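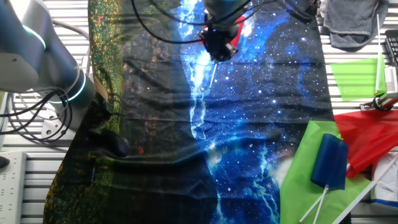

By the Drolness support desk, Drirnbridge – last updated 15/10/2024

Section 4. Hanging a printed fabric panel on the Drolness rail

Read section 3 first if the rail isn't on the wall yet. Rail up, level, end caps off – good, carry on.

You need: the panel, the clip bag, the two tension weights, a stepladder, a pencil, a steamer or an iron. Second person if the panel is wide. Tape measure.

Sizes. The long rail is 310 cm and takes one wide panel or two narrow ones. Brackets sit 795 mm apart. Don't stretch that spacing to miss a pipe or a light switch, move the whole rail over.

4.1 Before you hang

1. Unfold the panel somewhere big and clean, print side up. Leave it overnight if you can. An hour if you can't.

2. Find the top edge. There's a small woven tab at the top left corner, on the back. Space and landscape prints get hung upside down all the time, so look for the tab and don't go by the picture.

3. Check the hem. Loose threads get snipped, not pulled. An open hem longer than a finger – stop, and see Returns in section 9.

4. Steam from the back. Low setting, keep it moving. If using an iron, put a thin cotton cloth between iron and panel, synthetics setting, no pressing down hard on the folds. Deep fold lines may take a second pass. Let it cool flat.

CAUTION: never iron the print side. The ink goes shiny and it stays shiny.

Note: a few wrinkles near the bottom edge are fine at this stage. The weights pull most of those out within a day or so.

4.2 Fitting the clips

5. Fold the panel in half, side to side, and mark the center of the top hem lightly in pencil. On the back.

6. First clip goes on the center mark. Then one at each corner, a thumb's width in from the edge. Fill in the rest evenly between them. Teeth go through the doubled hem, both layers.

7. Tug each clip. Anything that slides, redo it.

Six clips are supplied with the narrow panel. The wide one comes with a bigger bag, and spares are in the Testham pack (gray label). Older Donnelly clips look the same but the wheel is smaller and it drops out of the track. Don't mix them. 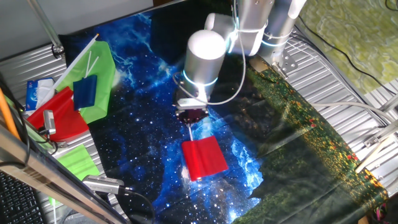

4.3 Onto the rail

8. Ladder at the left end. Gather the panel over your arm so it isn't dragging on the floor, or have the second person hold it.

9. Feed the clips in one at a time from the open end. Wheel first, then a quarter turn. You should feel a click. If a clip jams, back it out and try again – forcing it bends the lip of the track and then nothing runs properly.

10. Walk the first clip to the far end as you go. Move the ladder. Do not lean.

11. All clips in? End caps on, both sides, screws finger tight plus a half turn.

12. Line the center clip up with the center mark on the rail, then space out the others from there.

CAUTION: do not hang anything else from the rail. No plants, no string lights with a battery box. The brackets are rated for fabric.

4.4 Weights

13. Slide one weight into each bottom pocket, flat side to the wall. Pocket too tight, work it in from the corner a little at a time.

14. Leave for 24 hours. Then check the botom edge against the baseboard. If one side sits low, shift the corner clip on the other side in slightly and look again.

Very thin fabrics (voile, the lighter satin) use one weight bar across the full width instead. Sold seperately, ask for the long bar.

4.5 Where not to hang

Over a radiator. Behind a stove. Direct sun all day – dark blues and greens fade first, and it shows as a stripe where the curtain doesn't cover. Bathrooms are ok with a fan, not without.

4.6 Taking it down

Reverse of the above. Weights out first, always. Roll the panel on a tube, print side out, don't fold it. Clips can stay on if it's going back up soon.

The rail is tested to 1,000 open and close runs per clip. Wheels squeaking before that usually means dust. Wipe the track with a dry cloth, no oil.

4.7 Quick fixes

Panel ripples along the top: clips too far apart or not evenly spaced. Go back to step 6.

Panel leans away from the wall at the bottom: weights are in backward. See step 13.

End cap won't close: a clip is sitting across the slot. Push it along.

Rail sags in the middle: bracket missed the stud. Take the panel down now and go to section 3.4.

Washing is section 5.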